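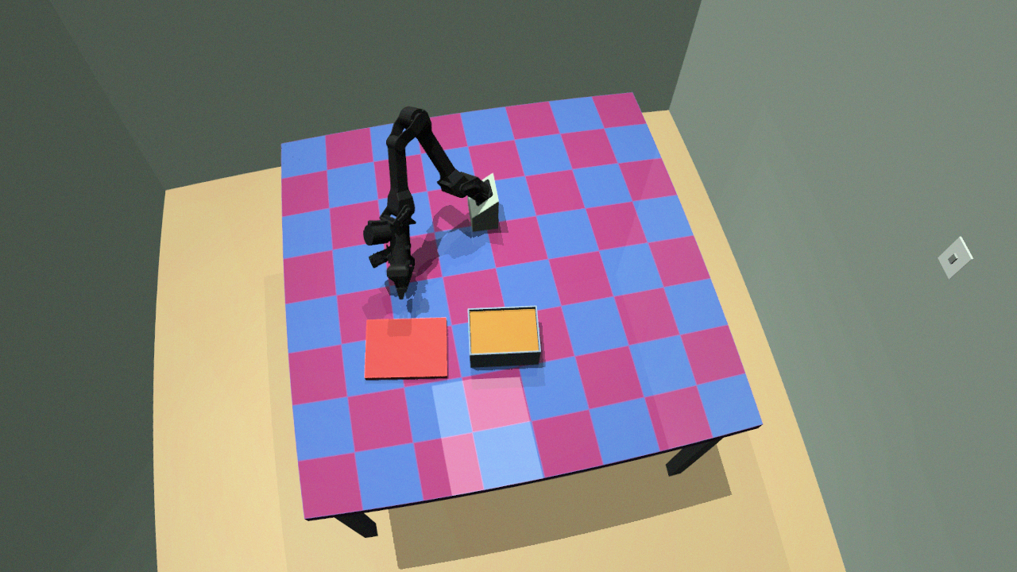
**Vacancies / Textiles and Surface Design**

# Pattern Technician, Woven and Printed Floor Coverings

Posted June 29, 2025

Uvedov Landitz produces woven and printed floor coverings for hotels, theaters and transit buildings. The pattern office in Villanueva prepares artwork for production and maintains the archive of repeat files. We are hiring one pattern technician, full time, on a permanent contract after a probation period of 4 months.

## Scope of the position

The technician receives approved designs from the drawing room and converts them to production files. Most of the work concerns geometric repeats: checks, lattices, stripes and offset blocks. A smaller share concerns scanned historical patterns, which have to be redrawn before they can be woven.

Duties:

- Redraw designs to the loom or print grid and correct errors at the repeat edges.
- Reduce color counts to the limit of the assigned machine. The main loom accepts 12 yarn colors per design.
- Prepare strike-offs, compare them with the approved standard under the light cabinet, and record deviations.
- Calculate border and corner treatments for rooms that are not rectangular.
- Keep the file register current, including superseded versions.
- Answer technical questions from installers concerning seam placement and pattern match.

The position does not include original design work. Technicians may submit designs to the yearly open selection in October on the same terms as other staff.

## Current workload

The successful applicant will be assigned first to the Bustard range, a group of two-color and three-color checks intended for corridors. The range is being transferred from a discontinued file format. Each file must be opened, checked against the paper draft, and saved to the current standard. Where the draft and the file disagree, the draft governs unless the order history shows that the file version was sold.

The paper drafts are stored flat in the archive room. Handling them requires clean dry hands and no ink pens. Training is given in the first week.

## Requirements

- Completed training in textile technology, print production or technical drawing, or equivalent work experience.
- Working knowledge of at least one repeat or jacquard software package. We do not require a particular one.
- Normal color vision, confirmed by a hue arrangement test at the second interview.
- Ability to read a point paper draft.
- Written English sufficient for work instructions.

Experience with tufted carpet is useful but will not be weighted above experience with flat weave. Applicants who have worked only with apparel fabrics are eligible; the scale of the repeats is different and some retraining should be expected.

## Hours and conditions

The work week is four days on site in Villanueva and one day at a location of the employee's choice. Core hours are 9:00 to 3:00. Annual leave is 27 days, excluding public holidays. Travel to the mill in Landitz is required when a new quality is set up, and travel time is counted as working time. Relocation costs are refunded against receipts for applicants moving from another region.

## Application

Send the following as one PDF:

1. Résumé, two pages at most.
2. A statement of no more than 600 words describing one repeat or registration fault you found and the steps taken to correct it.
3. One sample of technical artwork, with the grid size and number of colors stated. Work covered by a confidentiality agreement should not be sent.

Cover letters are not read. Physical samples cannot be returned.

Applicants selected for the first interview are given a short practical exercise on our equipment, consisting of a check pattern with errors to be located and listed. The second interview includes the hue test and a tour of the archive.

Questions about the position should be sent through the contact form on the vacancies page, with "Pattern Technician" in the subject line.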